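Courses > Textile Care and Household Fabrics > Unit 4

Overview Notes Readings Assignments Contact

Unit 4: Shrinkage and how we measure it
September. Notes by Inger Bundgaard

In the last unit we looked at fibers. Now we look at the finished fabric and ask why it changes its size after washing. Students often think that shrinkage belongs only to wool, but cotton and linen shrink too, and the cause is different.

When cotton is woven, the yarns are held under tension. They stay a little longer than they want to be. In water the fibers swell, the tension is released, and the yarns go back to a shorter length. We call this relaxation shrinkage. Most of it comes in the first wash, and a smaller part in the next ones. 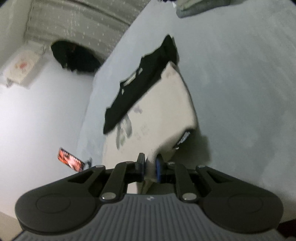
Wool can also felt. The scales on the fiber surface catch each other when the fabric is rubbed in warm water, and this cannot be reversed. Please keep the two words separate in your reports.

For the measurement, mark two points 500 mm apart along the warp, and two more along the weft. Wash, dry flat, and let the piece rest overnight before you measure again. The change is divided by the first length. If 500 mm becomes 490 mm, the shrinkage is 2 percent. Do not pull the fabric straight with your hands while you measure. Smooth it only lightly.

If your sample is too small, use marks 200 mm apart, and write this in the report.

Reading: Mac Mathúna, chapter 4, and page 49 for the table of symbols. Þórarinn Thoroddsen will have the lab keys. Reports go to Heiðrún Kvaran before the next unit starts.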